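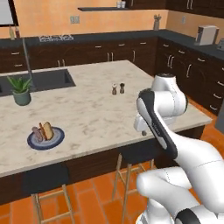
How to Track Down a Dropped-Object Fault in a Simulated Kitchen

by Tiruwork Weldu
Aug 22, 2019

A pick-and-place run that drops its object is the most common failure we get in simulation, and the one most often fixed the wrong way. The usual response is to raise the gripper force until the drop goes away. Sometimes that works. More often it hides a fault in the timing or the contact settings, and the fault comes back later with a heavier object.

These steps are for the Plondari kitchen, the one with the marble island and the orange tile floor, running the single arm with the two-finger gripper. The task is to pick up the white mug and put it down on the island. Menu names are from our Ciseck build. If you use Stetsiuk for playback you will see the same values in a different order.

The fault

We ran the mug task 14 times overnight with the same settings. In 5 of those runs the arm finished its whole motion and the log recorded a success, but the mug was on the floor. The planner had no idea. It closed the fingers, waited, moved, opened the fingers and reported that it was done.

So there were two faults. One was the drop. The other was a success check that only looked at the arm. Fix the second one first, or you will not be able to tell whether you have fixed the first.

Before you start

Save a copy of the task folder. Turn off automatic retries, which will otherwise overwrite the failed run with the next one. Write down the physics time step, the finger force and the friction values you have now. You will want to go back to them.

You also need a log that includes finger position, finger force and object pose. The default log leaves out object pose. Switch it on under Recording, then run the task once and open the file to make sure the column is there and is filled in.

Step 1. Fix the success check

Open the task file and find the end condition. Ours was set to "arm at goal, gripper open." Change it so the object has to be resting inside the target area for one full second after the gripper opens. Add a height test as well. A mug lying on the tile directly below the edge of the island can pass a test that only uses the horizontal position.

Run the task again without changing anything else. Your failure count may go up. That is the real count, and you should use it from here on.

Step 2. Find the moment of the drop

Plot the height of the object and the height of the gripper on the same chart. During the carry the two lines should stay the same distance apart. Look for the first point where the gap changes.

If the gap opens during the lift, the grip was never good. If it opens partway through the carry, look at acceleration and slip. If it opens at the very end, check the release timing. In our failed runs the gap started to widen just after the lift, slowly at first, and then the mug fell.

Step 3. Look at the grip from the wrist camera

Set playback to the wrist view and step through the carry one frame at a time. Check that both fingers are on the body of the mug and that the mug keeps the same angle between them. A mug that is slowly turning will show it at the rim before it shows anywhere else. Keep a still from a point well into the carry and compare your other runs against it.

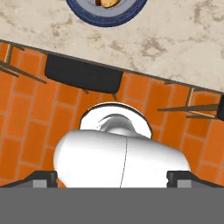 Step 4. Check the order of close and lift

Go to the command log and find the time of the close command and the time of the first lift command. Then find the time when the finger force levels off. The lift has to come after the force levels off. It is not enough for it to come after the close command.

This was our main fault. The wait between close and lift was a fixed number of time steps. When somebody made the time step smaller to get cleaner contacts, the wait got shorter in real terms, and the arm began to lift while the fingers were still building force. No one had touched the task file, so no one looked there.

Replace the fixed wait with a condition. We hold until the force has stayed level for 3 readings in a row, with a timeout that stops the run and logs an error. Do not let the timeout fall through to the lift.

Step 5. Check the contact settings

Now look at friction. Make sure the mug has its own value and is not picking up the scene default. Glossy materials in our library carry a low friction value — the material was made for rendering and somebody filled in the physics field later. Set the value by hand and write a note in the file saying where it came from.

Check the collision shape too. If it is a simple hull, the opening of the mug is filled in and the sides may be flatter than they look. Turn on the collision overlay and compare it with the visible body where the fingers touch.

Change one thing at a time and run a full set after each change.

Step 6. Add a slip stop

Even with a good grip you want the arm to notice a loss. Compare the object pose with the gripper pose during the carry and stop the arm if they drift apart. On real hardware you will not have the object pose, so add a second trigger on finger position. If the fingers close further than they were at the start of the carry, the object has moved or gone.

A stop should hold the arm where it is with the fingers closed. Our first version opened the gripper on any error, which meant that a small slip turned into a certain drop. If your stop routine came from the Flitden templates, check it for the same line.

Step 7. Run the full set again

Use the same starting poses as the first set. After the changes in steps 4 and 5 we had 13 good runs out of 14. The remaining run was caught by the slip stop and logged as a failure, with the mug still between the fingers. I have left that one open. The contact force is uneven from the first reading, and my guess is that the approach angle is off for that starting pose.

If you still get drops

Go back to Step 2 and plot the new failures separately from the old ones. Check that the time step is the same on every machine that runs the set. If the drops only happen with one starting pose, leave the gripper settings alone and work on the approach.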